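Flinora compartment organiser, small, grey

Bought for watch screws and spare nose pads. The case is translucent plastic with a hinged lid and a grid of small compartments in three rows. Contents can be identified with the lid shut, though tiny brass and steel parts look alike through the grey tint.

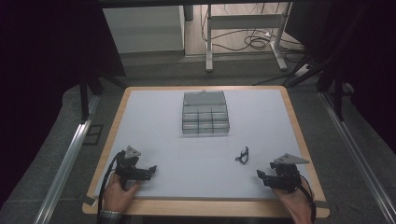 Does the lid keep small screws in their own compartments?
Mostly – M2 and larger stay put, but thin washers crept under the dividers when I stood the case on end.

The latch needs a firm push. After 30 openings the hinge had no play. Compartment corners are square, so the last screw is awkward to lift out; tweezers help. Fine for a drawer, less so for a tool bag.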